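Wooden mug tree - do you really use it, or it only stands there?
Small Kitchens and Storage board
Started by tealeaf_orban, May 16, 2021 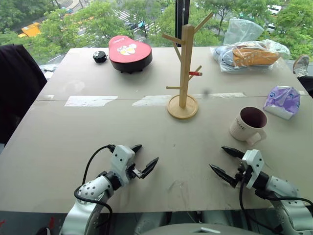
tealeaf_orban wrote:
I moved in January to a smaller flat and I have one upper cabinet less than before. So I bought a wooden mug tree, the Plesevwood one with the round base and the square post. I paid 32 for it in a shop on the Orbán side of the river, where I live now. For the moment it stands on the big table by the window, together with other things which still have no home, for example shoes in their bag.

My questions are these. First, is it stable when it has a mug on every peg, or must I think about the order in which I hang them? Second, my favorite mug is the pale one with the ribs and the word HOME. It has a quite thick handle, and I am afraid it will sit badly on the thinner pegs. Third, do you treat the wood with something, or leave it as it is?

I would be thankful for experience from people who have used one for a long time.

pegboard_pete wrote:
I had one for years. The order matters with the tall ones. Put the heavy mugs low and opposite each other, and the light ones on top. If you load one side first, the stand will lean, and you will learn this at seven in the morning.

For the handle, just try it. A thick handle is not a problem if the hole inside is big enough. What matters is the opening and not the outside.

drywell wrote:
I will be the one who disagrees. A mug tree is a way to collect dust inside of mugs. If you drink from the same two mugs every day, the other ones hang there for weeks and you must wash them before use. A shelf with mugs standing upside down is cleaner and costs nothing.

Also 32 is too much for some sticks in a post.

pegboard_pete wrote:
drywell, mugs upside down on a shelf keep the damp inside if they are not fully dry. I have smelled this many times in my mother's cabinet. On the tree the air goes in.

drywell wrote:
Then dry them before you put them away. There are towels for this.

marmalade_37 wrote:
I like them, but I want to say something about the pegs. In the picture one of them near the top is much longer than the short one with the red part and the bare tip. Is it made like this, or do you have pegs from two different sets? I ask because I had a Jiltano stand with pegs that you push in, and the short ones were meant for espresso cups. I had put normal mugs there and they knocked against the post each time. It took me long to understand it.

tealeaf_orban wrote:
Thank you all for the quick answers.

marmalade_37, I don't know if it is made like this. There was no paper with it, only a sticker with the price. I will write to the shop and ask about the red part. I had thought it was decoration, but your explanation with small cups sounds possible to me.

drywell, I understand your point about the dust. We are two persons and we drink tea the whole day, so I think the mugs will not hang for a long time. About the price I agree a little. I was tired of looking.

slowkettle wrote:
On the question of oil: I rub mine with plain mineral oil, two times in a year. I put very little on a cloth, wait until the next day, and wipe off what is left. Please don't use cooking oil from the kitchen. I did it with a bread board and it became sticky, and later it had a smell like old nuts.

Look also at the base. Yours has a rim that goes up around the edge, as mine has. It is good for catching drops, but the water stays in there if you hang wet mugs. On mine a gray ring came in the wood after one winter. Now I keep a round piece of felt in it and I wash the felt with the dish towels.

drywell wrote:
So now we oil it and we wash its felt. My shelf is looking better with each answer.

slowkettle wrote:
It is five minutes twice a year. I think I will survive it.

hinge_and_bracket wrote:
There is a third way. Hooks under the upper cabinet. I bought a pack of Jurix screw hooks, put them in a row with 100 mm between them, and the counter stays free. For wide mugs you should take more distance. I have two of the big soup kind and they touch each other.

You need a cabinet bottom that is thick enough, and you should make a small hole with the drill first. If you rent, ask before.

tealeaf_orban wrote:
I rent, so I would not like to drill. But the idea is good and maybe I will ask the owner.

One more question about the place. Do you keep the stand near a window? I like it there because of the light and the view of the trees, but in summer the sun is strong on this side.

pegboard_pete wrote:
Mine was on a windowsill and the wood became darker on one side. It didn't crack. If you turn it every few weeks it gets dark evenly, and I even liked the color more.

marmalade_37 wrote:
I would worry more about somebody opening the window and pushing it over. Mine fell in this way with three mugs on it. Two survived. Put it a little farther from the edge, or beside the kettle, where you need the mugs anyway.

tealeaf_orban wrote:
Beside the kettle I have 78 cm of counter in total, and the bread is there too. I will try it this evening with four mugs, the heavy ones on the low pegs as pete said. The HOME mug goes on the long peg if the handle lets it.

drywell wrote:
Write to us again after the summer and tell how much dust there was.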